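Draft three, June

# Trays, Tables and Other Flat Things

Our project set out to learn how a shared workroom gets messy. The course gave us 40 hours and a limit of 2,000 words, and we used far more of the first than the second.

The room at Plustgate has one good table. People put things on it because it is flat, and leave them there for the same reason. Our first plan was a rule: everything small goes in a tray. The rule was popular until someone had to find the trays.

We then tried giving each tray a fixed spot. This worked well in the mornings. By 4 p.m. the spots had become a matter of opinion, and one team member was keeping a sandwich in hers.

## What we settled on

A shallow black tray on a plain white top is hard to lose, so we stopped buying white ones. The dark rim does most of the work. 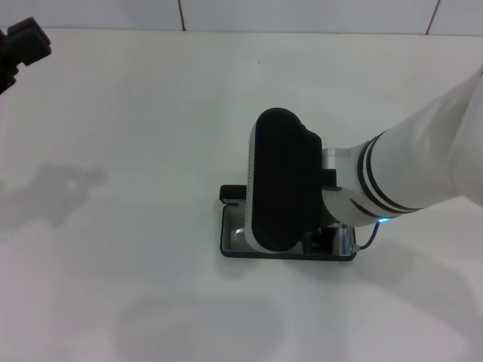 *Plustgate Student Reports, Issue 40, p. 12*

We'd keep the low sides too. A deep tray hides its contents, and hidden contents tend to stay for the semester. Labels are still being argued over.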